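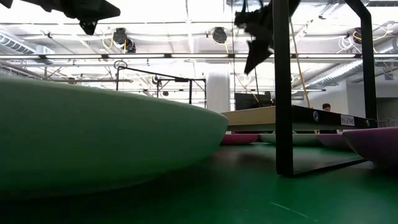
4 min read

The open day was on a Monday, which for me is a strange choice, but I had free hours to take and so I went. Damthorpe is 69 kilometers from my home. The bus leaves at eight and stops in every village, and then you walk another 16 minutes from the station along a road with no sidewalk. I write this for the people who asked me how to get there.

The company is called Tzavaras and they have the ground floor of a former printing house. I expected a shiny showroom with coffee machines and balloons. It is a large room full of ducts, lamps and cables, and most of the people inside continued with their normal work while we were walking between the tables. I liked this very much. In other visits of this type I felt that I was watching a theater play.

Our guide was Angeliki Papadakis. She speaks quickly and she does not like the word "smart." When a man in our group asked how smart the robot was, she said that it was as smart as its last 300 attempts, and she went on to the next table.

The table where I stayed the longest was the one with the bowls. It has a green top, and on it they had put a big mint-green bowl, which is almost the same green, and also smaller ones in pink, grey-white and mauve, and a larger purple one. Two black grippers hang over them from above. The project has the name Kurier, and the task is to put bowls one inside the other in the correct order. My daughter could do this before she could speak, so at first I was not impressed.

Then Angeliki explained the difficulty and I changed my mind. A bowl has no handle and no corner. The fingers must take it by the rim, and if they close a little too high, they slip, and if they go too low, they push the whole bowl across the table. And a green bowl on a green table is a bad thing for a camera. I asked if they chose this color on purpose. She told me that the table was first and the bowls were from a supermarket, but that now they keep it because the failures are useful for them.

We watched several tries. In the first one the gripper took the pink bowl nicely and let it go a few centimeters beside the big one. In the second it waited so long that we thought it was switched off. The third was good, and two students behind me clapped. I have tried to understand why I was so happy about it, a small bowl in a bigger bowl, and I can't explain it well.

There was another program, Clorkonach, which they use for reviewing the recordings. They have 929 recordings of the bowl task until now, and a person must look at each of them and write if it succeeded or not. I asked if this was boring. The young man at the computer said yes, and he laughed, but he also showed me one where the bowl rolls in a full circle and comes back to its place. He had saved it in a separate folder.

Not everything was good. The explanations on the wall were printed too small, there were only a few chairs, and for the last part (questions and answers) the ventilation was so loud that I lost half of the words. If you hear badly, stand in front.

I missed the early bus back and ate a cheese pie at the station. They plan another open day in September, with registration by e-mail. I will ask my daughter if she wants to come with me. She is eleven now and has strong opinions about robots.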